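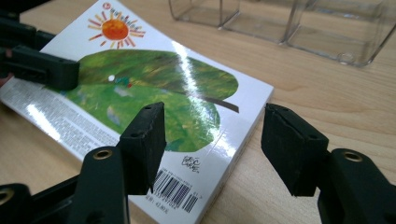 Figure 1. Back cover of a children's picture book, with a hand-drawn sun near the top.

3.2 Shared reading at home

Families were recruited through two public libraries, one in Gullville and one in Trornness. Of the 100 households contacted, 94 returned the first questionnaire and 40 agreed to keep a reading diary. Parents wrote down the title of each book, who read it aloud, and whether the child asked for it again.

Diaries were kept for four weeks in February and were coded by the second author using the scheme of Barredo and Quiambao. Entries with no title were dropped. Nine families stopped before the last week, which left 31 complete diaries for analysis.

Repeat requests were more common for books with few words per page (see Figure 1 for the style of artwork) - a pattern found in both towns. Reading by older siblings was logged less often than we expected, and the diary form may have played a part, as it had only one line for the reader's name.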